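**To:** bench-arms list
**From:** Ankica Dimitriou
**Date:** 20 August 2025
**Re: Re: arm kept pressing after stop**

Quick one before I have to run, sorry for typos. Answering Senad's mail, quoted here so it's all in one place:

> Ankica, your note only said "it pressed too hard and didn't stop." Which stop? Software stop from the Hustero panel or the red button? And was it on the table or on the bowl? If it's the same thing we had in June with the Kos wrist I want to know before anyone in Hundelthorpe runs theirs again. Also what's the limit set to.
>
> Senad

OK. Software stop. NOT the red button. The red button worked and has always worked, please nobody write back that the e-stop is broken.

What we run is the board game job. Die out of the steel bowl, drop it back, read it, move the piece on the paper track. Fault is on the "move the piece" part. Arm comes down to the board, should feel contact and back off a hair. Instead it kept going down. I hit stop in the panel, panel went gray and said stopped, arm was still pushing. Wrist cover was creaking. Then I hit the button. 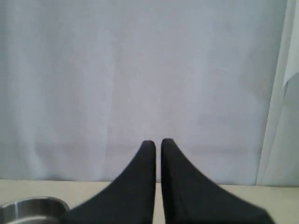 Log says the stop request went in at line 2336 and the controller acknowledged it, so it's not a lost message. The thing is it acknowledged and then finished the move it already had queued. So "stopped" in the panel means "will not take new moves". Which is a really bad thing for that word to mean when your hand is going toward the table.

To Senad's other question, force limit was 8 in the config. But the Firby driver reads it at startup only and I had changed it without restarting. Before that it was at 400, which is basically no limit, left over from the calibration script. So two faults on top of each other:

- limit never applied, old value still live
- stop in the panel lets the queued move finish

First one is on me. Second one isn't.

Nobody hurt, I was standing back. No damage that I can find but I havent had the wrist open.

I forwarded the log to a few people before posting and the answers came back fast.

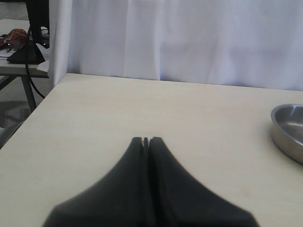
Jae-in thinks the second fault is older than this release. In June the arm in Hundelthorpe did a full travel after a stop, and everybody put it down to a slow network, and the ticket got closed. Same pattern in the log, acknowledge first and then the move runs to the end. Jae-in wants that ticket reopened and wants the panel label changed today, even before there is a fix, so people at least quit trusting it.

Agree with all of that. I'd go further and take the panel stop off the screen completely until it does what it says. Azra is against, says people will then have only the button and will be slow to use it because of the re-homing afterward. Fair point but I'd still rather they re-home.

On the bowl: Tihomir asked if we see it there too. Haven't seen it. I don't think that proves anything, the pick goes through a different routine, the grip is closed on width and the down move is short, so there's hardly any queue left to run out by the time you hit stop.
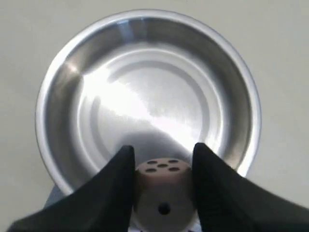
If somebody wants to test the pick side, do it with the bowl OUT and foam on the table please. A steel rim under a finger with no working limit is a good way to lose a finger (the arm's, I mean, but yours too).

Steps I used to reproduce the board one, button in hand the whole time:

1. Start driver with the high limit in the config.
2. Edit config to the low one, do not restart.
3. Send the piece move with the board height set a little too low.
4. Press stop in the panel as it comes down.

Happened both times I tried, so 2 out of 2, and I am not doing a third on this wrist.
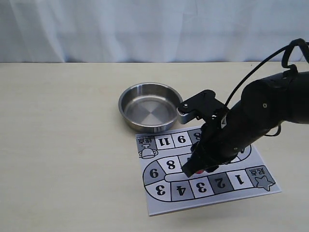 Board height matters too by the way. The sheet is just paper lying there, it doesn't stay perfectly flat, and we teach the height once and reuse it. With a working limit nobody would ever notice. Somebody should tape it down or re-teach it every time the board gets shifted.

Until further notice, for every arm on the Firby driver:

- restart after ANY config edit, then read the limit back from the driver, not from the file
- panel stop does not count as a stop
- one person does nothing but hold the button
- hands off the table while it is powerd, including to straighten the board

Senad, can you check whether yours keeps the calibration value after a restart? Mine doesn't but you are on the older build. And if anyone still has the raw log from June please send it to Jae-in directly, the copy on the ticket is cut short.

I'm opening the wrist tomorrow morning, will post what I find.

Ankica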